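What the pause did to the sorting numbers

May 12, 2025

I promised a write-up of the sorting runs back in January and then kept finding reasons to put it off. The runs are done, the numbers are in a spreadsheet, and Gemma Guerra has checked my arithmetic, so I'm out of excuses.

The question was small. We have a policy trained on 190 teleoperated demonstrations of one job: pick up a snack package, decide whether it belongs with the chips or the biscuits, and put it in the right box. The policy predicts a chunk of motion at a time and runs the chunk before it looks again. That works well for a rigid thing. A bag of chips moves while you hold it. The air goes to one end, the top folds over, and the grip you planned is no longer the grip you have.

Dario Caputo had a simple idea. Once the fingers close, stop for a moment, take a new look, and throw away whatever was left of the old chunk. No retraining. It's a change to the loop that runs the policy, and it took him one afternoon. We called it Skakirstead, after the folder it was sitting in, and the name stuck.

I ran 50 trials with the pause and 50 without, alternating between the two so that any drift in the setup would hit both the same way. Adelmo Zanetti picked the starting positions from a list I hadn't seen. Toys go on the table as clutter, and they get moved between trials. A trial counts as a success if the package ends up fully inside the correct box and nothing else goes in with it. If a corner is left hanging on a flap but the package stays put when the gripper leaves, I still count it. I argued with myself about that rule and decided to fix it before looking at any results.
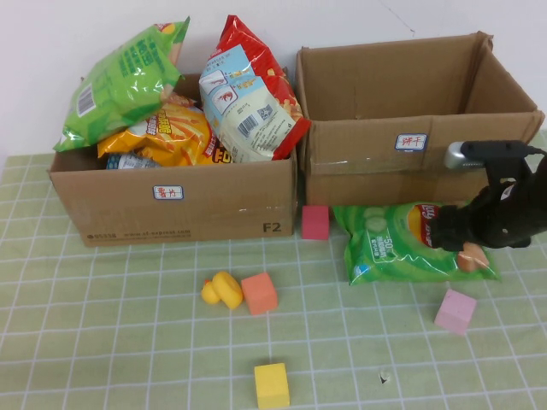

Most of the difference showed up at the grasp. Without the pause, the arm would close on a bag near one end and start lifting right away, and the lift was planned for a bag that was still flat. Sometimes it got away with it. When it didn't, the bag swung, caught the front of the box, and slid back down to the table. With the pause, the new chunk usually started with a lower, slower lift. Nothing in the code asks for that. I think it comes from the demonstrations. Gerardo De Luca recorded most of them, and he lifts slowly whenever a bag sags.

The part I didn't expect was the choice of box. I had assumed the pause would have no effect on it, and on the first pass through the logs I nearly skipped that column. Wrong-box errors went down too. They weren't common to begin with, so I don't want to lean on it, but my guess is that the second look gives the policy a fresh start at a moment when the wrist camera is close to the print on the package. Assunta Bellini thinks it's just noise. She may be right. With this many trials neither of us can show it.

There were also 2 trials where the pause clearly did harm. Both times the grip was marginal, the arm waited, and the package crept out of the fingers during the wait. A shorter pause might fix that. So might a firmer squeeze, though I'd like to keep the contents in one piece.

Some things I would do differently:

The labels on the boxes never changed sides. Chips were always on the left and biscuits always on the right, in the demonstrations and in the tests. So I can't say whether the policy reads the labels at all – it could be going purely by side. Swapping the boxes is an easy test and I should have put it in from the start.

The tablecloth stayed the same too. It has a printed grid, handy for placing things by eye, but a policy can use a grid as well as I can. Gerardo wants to repeat a short set on a plain cloth.

I also logged the pause as part of the grasp time, which made the timing columns useless until I split them by hand. Dario has since fixed the logger.

Next up is the box swap, then the shorter pause. The table stays set up until that's finished. If you run chunked policies on soft packages and have tried something similar, leave a comment, especially if it made things worse. I'll put the trial sheet online once I've cleaned up the column names, which at the moment only make sense to Adelmo.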